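Lurero team trains two-handed robot to pass and place objects with fewer demonstrations

May 24, 2021

Researchers at the robotics lab Lurero have published a training method that lets a two-armed humanoid learn simple handling jobs from 85 human demonstrations. The group's earlier system, released in October, needed 311 to reach the same level on the same jobs.

The method, called Dutivico, changes how wrist cameras are used. In the older system, images from the head and both wrists were given equal weight from start to finish. Dutivico learns when to shift from one to another. The head view guides the reach across the table, and the wrist view takes over once the fingers close in — the point at which the hand tends to hide the object from above.

Tests covered 12 tasks, among them picking up a Rubik's cube, turning it in the hand and setting it on a round tray. The cube was chosen for its size and its hard corners, which slip easily out of a poor grip. Solving it is no part of the work.
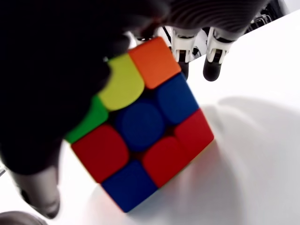
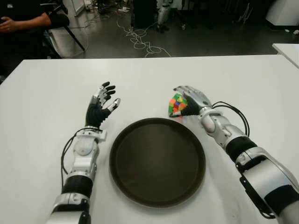 A Rubik's cube in the grip of a robotic hand over a white table, seen at close range (first picture) and from higher up, with the tray between the two hands (second picture).

The new method matched or beat the older one on all but 5 of the tasks. Most of the weak results came from jobs where both hands had to hold the same object, such as pulling the lid off a jar. The authors say the two wrist views often disagreed about where the object was, and the controller switched back and forth between them until time ran out.

Training was done on a single workstation using Zondden, the lab's own recording software. Lurero plans to release the demonstrations and the code, but has not set a date.

A second study with the hardware group Lekota will add touch readings from the fingertips. Those trials will use the same table layout and the same tray, so that results can be compared directly with the current set.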